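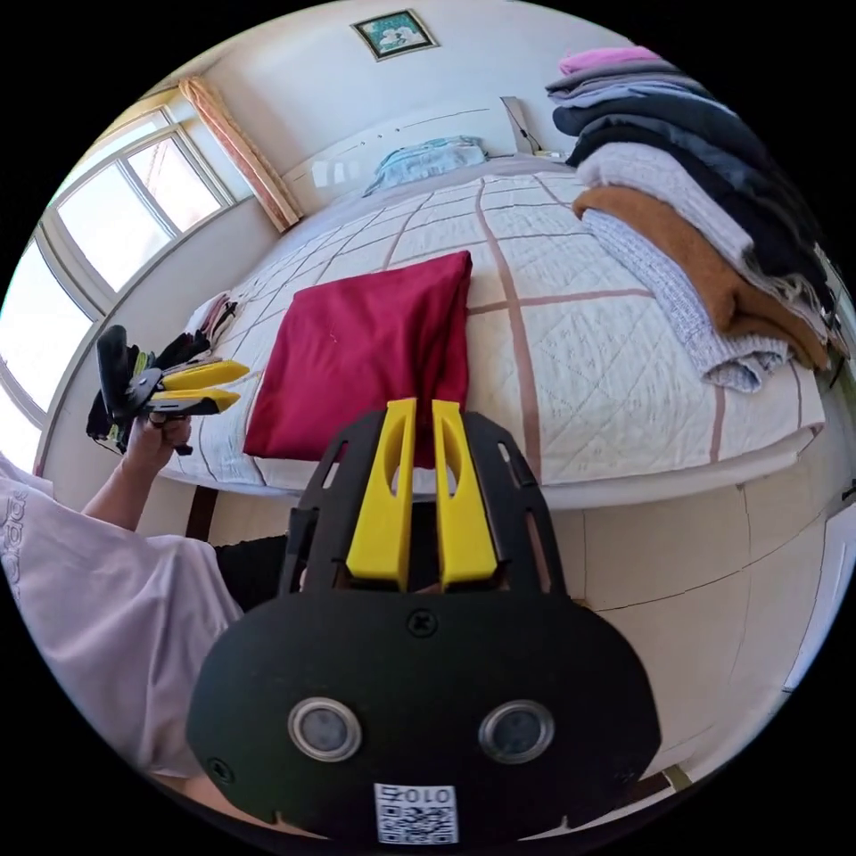
I make my bed every day and I would like some credit for it.

I know, I know. Making the bed is one of those subjects that was supposed to be settled years ago. Either you're a person who makes it or you're a person who says "I'm only getting back in it tonight," and the two kinds seem to marry each other at an alarming rate. I did. I've spent a good part of my adult life pulling up one side of a comforter while somebody I love very much explained from the hallway that it didn't matter.

So here is my case, and I'll start with the part I've given up on. It isn't discipline. I had a phase (everyone I know had this phase) where I believed a made bed would set me up for a productive day, that I'd tuck in one corner and then go answer all my email. I've made the bed and then eaten cereal over the sink and missed a dentist appointment. The bed had no opinion. If you're doing it to become a better person, I'd say save your back.

I make it for the size of the thing. A bed is the biggest piece of furniture most of us own, and in an ordinary bedroom it takes up most of what you see when you open the door. Leave a mug on the dresser and you have a mug on the dresser. Leave the bed in a heap and the whole room is a heap, never mind how nicely you folded your sweaters. It works the other way around too! Pull up one comforter and smooth it out, and the room looks like somebody lives there on purpose. Three minutes, tops. I can't think of another chore that pays like that. Cleaning the oven certainly doesn't.

Now, the comforter. I have feelings about comforters, and my main one is that the decorative layer cake has to go. When we moved into the Teshome Street apartment I bought the full setup, a coverlet and a folded throw for the foot of the bed and enough pillows to stock a furniture showroom. I got it from a place called Raltent, which has closed now, and I blame people like me who came to our senses. Every night the pillows went on the floor. Every morning they came back up off the floor, bringing some of the floor with them. After one winter I gave the lot to my sister-in-law, who has a guest room and a higher tolerance.

What you want is one quilted thing, big enough to hang down over the sides. Quilted matters more than you'd think, because the stitching keeps the filling where it belongs and you don't wake up under two empty sheets with all the fluff down by your ankles. And get a pattern with lines in it. Stripes, plaid, a grid, I don't care which. A plain white comforter gives you no clues at all, and you'll be walking around the bed trying to work out if it's straight, and then whether it's even the right way around. With a stripe you just look. If the stripe runs along with the edge of the mattress, you're finished. If it wanders off toward the window, give it a tug.

My neighbor Bjartur Oddsson disagrees with all of this. He grew up with two separate comforters on one double bed, one per person, each folded in its own neat rectangle in the morning, and he thinks the American habit of sharing one giant cover is the cause of most divorces. He may have a point. I tried his way for a month and slept beautifully, and then I couldn't stand how it looked – two parcels sitting side by side, like the bed was waiting to be mailed. We went back to the big one. I get the short end of it most nights.

While I'm here, a word about smoothing. People yank. They stand at the foot and haul on the corner, and the far side comes flying over and then they have to go around and haul it back, and this goes on until somebody swears. Don't yank. Take the top edge with both hands, lift it so a little air gets under, and let it come down. Then run the flat of your hand from the middle out to the side. You'll still have a lump or two. Leave them! A bed with no lumps at all makes me nervous, like I should ask for a room key.

And hospital corners are fine if your mother taught you. Mine did, and I stopped the year I got a deep mattress from Flondosano, because tucking anything under that monster was a job for two grown adults and a car jack. The top cover hangs over it and hides everything. That's what it's for.

I'll give the other side one thing. They say you should let the bed air out first, and I've come around on that. I throw everything back, open the window, go make coffee and come back when the cup is half gone. Some mornings I forget and it's lunchtime before I get up there, and I pull it straight anyway, at noon, with my shoes on. My husband thinks that's the silliest part of all. By then, he says, you're closer to bedtime than breakfast.

He does sit down on it to take his socks off, though, and he's started straightening the stripe when he gets up.

612 shares
213 comments

Search Dokmont Search this site Go

More from Home & Habits
The case for owning fewer towels
Why I keep my shoes by the back door
Curtains in December, and other regrets
Who gets the good nightstand?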